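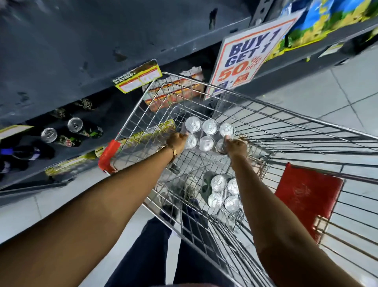 Urby Student Project: Progress Report to the Czerwiński Fund

Search this site Go

Jul 29, 2023
By Darlene MacLeod, faculty adviser, Wurnach Robotics Club

Where we are

The proposal you funded said that by the end of this period Urby would "restock and shop a grocery aisle using two arms." I have reread that sentence several times and can report that the two arms exist. They are bolted to the base at the right height, they no longer drift when the power comes on, and the left one now knows which one it is. The shopping part is under way and is the subject of most of what follows.

In June the students voted to drop hand-written motions and have Urby learn from people doing the job. This was Amrit Beaudoin's idea, and it came with a nine-page memo that I will spare you. The short version is that a six-pack of cans, moved from a shelf to a cart with both hands, is a task any adult can do while thinking about dinner, and our hand-written program for it ran to 700 lines and dropped the cans.

So we picked that one task and went at it. Shelf to cart, two hands, one six-pack at a time. All of our recordings for this period are seen from the head of the person doing the work, which matches where Urby's own camera sits.

What the students did

The class split into a recording group and a labeling group. Everyone wanted to be in the recording group. Lorne Vachon drew up a sign-up sheet, and the sheet settled it after a fashion.

Each clip is divided into reach, grip, lift, carry, lower and release. Six words seemed plenty. Then the labelers sat down with real footage and found that people do not let go of things in an orderly way. One hand stays on the pack while the other has already moved along to fuss with a can. Is that "release"? Is it "grip"? Colton Nguyen argued for a seventh label, "fidget," and after two meetings he got it.

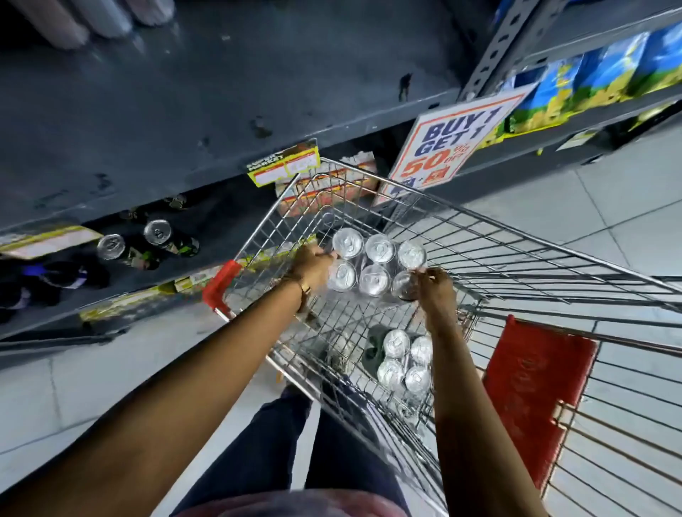

The fidget label has since become the most useful one we own. Urby's first practice motions copied everything in the training clips faithfully, including the small adjustments people make once a pack is already in the cart, and the arm would set its cans down and then worry at them until somebody hit the stop button. With those stretches marked, the students can leave them out of training. The arm now puts the pack down and goes home.

The labelers also keep a list of what the cart is doing in each clip. Ours is a chrome wire one with red plastic at the corner and a red panel on the side, and to a depth sensor it is mostly a rumor. You can see the floor through it. You can see the shopper's legs through it. Ravinder Fehr spent most of June teaching the software that a wire grid with tile behind it is still a cart, and that navy pants glimpsed between the bars are not groceries. It now agrees with him on the first point nearly always and on the second point when it feels like it.

Shrink-wrap has been the other surprise, if a thing we were warned about in writing can be called one. The plastic catches the ceiling lights, and the can lids catch them too, so the software tends to see a cluster of bright circles with no idea where one pack stops and its neighbor begins. Cans in the same pack have to move together. Cans in the pack behind it had better stay put.
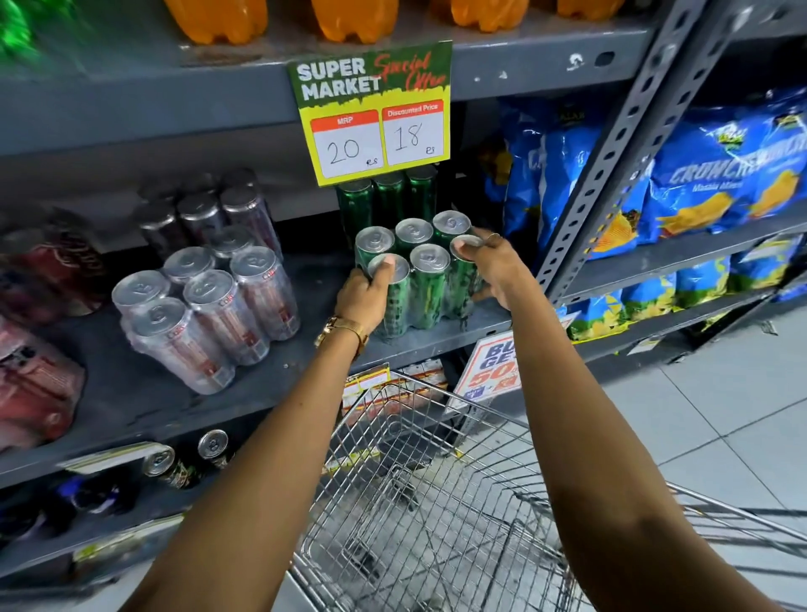 Thumbs turned out to matter more than anything in our proposal. People steady a pack by pressing down on the corner lids with their thumbs and wrapping their fingers around the side. Urby's grippers from Plaline have two fingers each and no opinion about lids. Amrit has designed a rubber pad that rides on the upper finger and does some of what a thumb does. It is on its third version. The first version was excellent at picking up the pack and would not give it back.

We had also planned to have Urby read shelf tags, and I would like to move that to next year with your permission. A tag that says 20 Rs on one side and 18 Rs on the other, in handwriting, is within reach. The promotional sign reading "BUY 1 GET 1 50% OFF" is something the students themselves could not agree on, and I am not prepared to ask the robot.

Results

On the practice rig, Urby completed the full shelf-to-cart motion 3 times in 60 attempts. I know how that looks. In the spring the figure was zero, and none of the recent failures involved the ceiling.

Most of the misses come at the lowering stage, where the pack has to go down past the rim with an arm on either side and other cans possibly sitting at the bottom already. Human shoppers lean over and do it by feel. Lorne is going back through the recordings to measure how far apart the hands are on the way in.

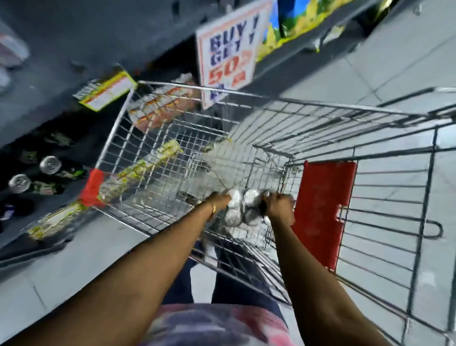

Both hands down in the cart, one on each side of the cans.

Money and next steps

Spending is on plan apart from the rubber, of which we have now bought a great deal. No change to the total is requested. We do ask to move what was set aside for the tag reader into a second pair of gripper fingers, the first pair having been glued to.

Before the next report the students will re-label the older clips with the fidget tag, finish pad version 4, and run the rig with a cart that already has a pack in it. Ravinder will keep working on the pants. Five students have asked to stay on after the term, including Colton, who would like it recorded that there may be an eighth label.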